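We use cookies to remember your preferences. Accept | Manage

I've had the Evameck corn stripper since September, and oh, I do love it (my wrists do too!). 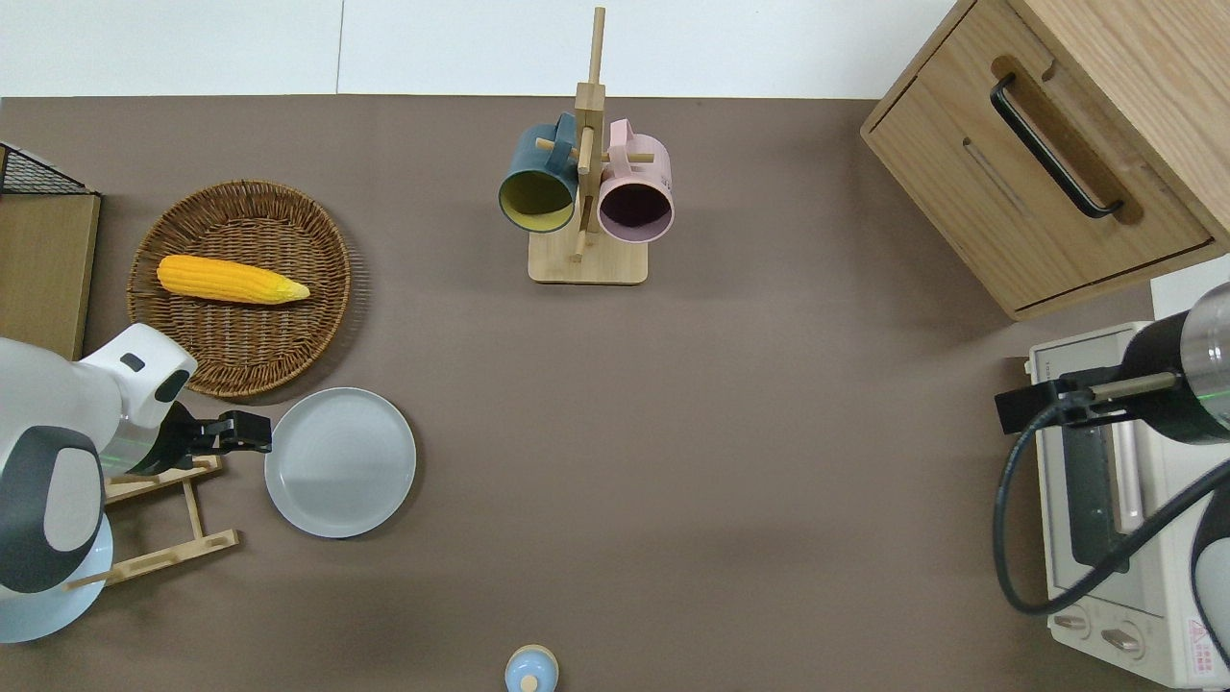 The handle is chunky and the blade stays sharp, even after 48 ears for our block supper. I like a round woven basket for keeping corn within reach, like the one with the yellow ear in it, and then you just push and twist.

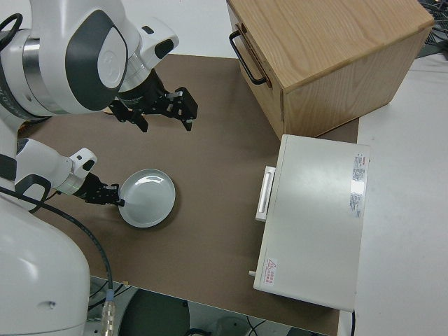

Cleanup takes a minute under the tap, though the little cap does trap silk. Four stars from me!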